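Journal > Home and Laundry > Folding Gallery

November 19, 2020

We use cookies to remember your settings and to count visits to this page. By carrying on you agree to this. Manage cookies

Putting the Woollies in Order

Every year I tell myself that I will sort out the jumpers before the cold weather sets in, and every year it is well into the dark evenings before I get round to it. I do like the job once I've started, mind you. There is something very soothing about a big chunky knit, a made bed and the radio on low — and I always do it on the bed, never the ironing board, as a heavy jumper needs room for its arms.

The first thing is to get the jumper properly flat. Smooth it out from the middle with open hands, right down to the hem, and bring the sleeves out to either side so that nothing is bunched up underneath. Cables are forgiving in most ways, but they will hold a crease if you let them sit on one all winter.

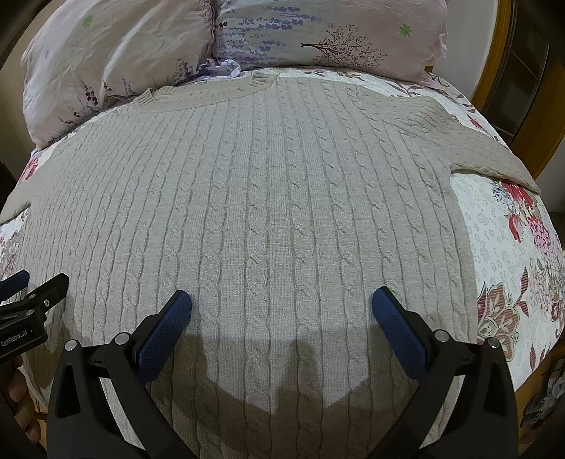

I never hang anything this heavy. I did it once with a lovely Drover cardigan, years ago now, and by February the shoulders had grown little peaks and the whole thing had dropped so far that I could very nearly have worn it as a dress. It went to the charity shop in Covton and I still think about it! Since then it has been folding or nothing, and I've been much happier for it.

Then there are the bags. I am a terrible one for keeping bags, and whenever I have a sort-out they all seem to come out at once and spread themselves over everything.
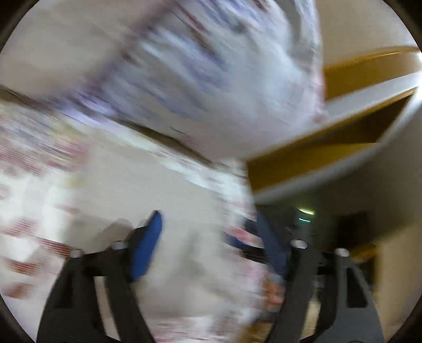 The printed ones are so cheerful that I can't bring myself to throw them away, so they get flattened and put by for wrapping shoes or lining a drawer. For the woollies themselves I prefer an old cotton pillowcase, which lets them breathe a bit — I have two that do nothing else all year — and I tuck in a bar of the Pretik cedar soap, still in its paper. It cost me 54 pence in a sale and it has lasted three winters so far.

As for the fold, it couldn't be simpler. One sleeve comes in across the front, then the other, and after that you bring the bottom up to meet the neck. Do it slowly and pat it as you go. If the pile in the cupboard starts to lean, turn every other jumper round the opposite way and it will sit much straighter. 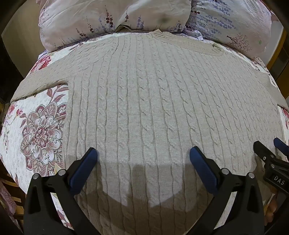
One sleeve in, one still to go, on the flowery bedspread.

Next time I shall be tackling the scarves, and there are rather a lot of those.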